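Stirden Community Forum > Textiles and Handwork > Finishing and Care

Topic: Storing knit beanies between seasons – flat or nested?

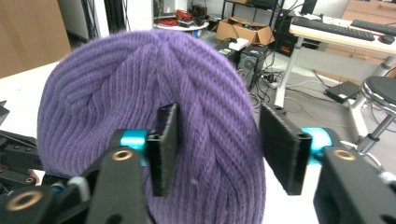
Purple ribbed beanie, crown gathering and small bump of yarn in the fabric.

Grinus_Textiles
Posted June 2, 2021
Members are invited to comment on the winter accessories guidance before it is reissued in September. The present text directs that knit hats be folded once and stacked. I would propose that hats with a gathered crown be stored unfolded, one inside another. The beanie shown has fine ribs that curve in to the crown, and a fold would run straight across them.

nuta443
I must disagree. Nested hats take the shape of whatever is inside them, and the outer ones stretch at the brim. Our lending closet at Nuta folded its hats for two winters without complaint.

Đặng_Knits
May I ask about the bump low on the front? If it is a pulled loop, it should be dealt with before storage under either method. The remedy is to ease the slack back into the neighboring stitches with a blunt needle. It should not be cut.

Grinus_Textiles
It has not been treated. I will add a line on loose yarn to the draft.

ribandpurl
Regarding folding, much depends on the fiber. Wool will generally recover after a light steaming. Acrylic may hold a crease, and steam can flatten the ribs for good. Does the guidance distinguish between them?

nuta443
It does not, and I accept that it should. I remain opposed to nesting more than 3 hats together.

Grinus_Textiles
A limit of three is reasonable. Proposed wording: "Gathered-crown hats may be nested, no more than three deep, or folded once if wool."

Đặng_Knits
Supported, provided hats are washed and fully dried first. The current text mentions this only under scarves.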